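Courses > Automation Planning > Unit 4 > Handout: Budgeting a tabletop handling station

Instructor: Katsuhiko Koyama

Read before the October session. Bring your own draft budget.

1. Start with the task
Write down what gets picked up, where from, and where it goes. The Satham group priced its arms first and had to redo the whole sheet.

2. Split the budget
Use four lines: hardware, fixtures, spares, staff time. Spares get 10 percent of the hardware line. Staff time is 40 hours for setup, charged at your department's rate.

3. Gripper fingers
Fingers wear and break. Put them under spares, and get a quote for a full set before you order. Higuchi's worked budget allows $400 for the year.

4. Props and work surface
Buy the dishes and trays your task names, and buy duplicates. Shape matters more than price. A round plate on a rimmed tray leaves the fingers two edges to deal with, so list both items by size.

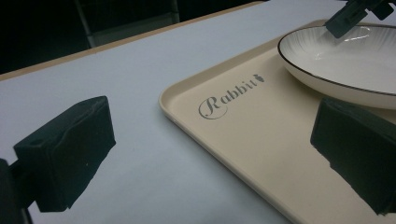 5. Lead times
Ask each supplier for a date in writing. Enivdale's plan used 11 weeks from order to first run. Put yours on the same page as the costs.

Comments (3)

Sayaka Ichikawa: Does the table go under fixtures or hardware?

Katsuhiko Koyama: Fixtures, if it is bolted down or bought for the station.

Claltier team: We left shipping out of our draft. Adding it under hardware.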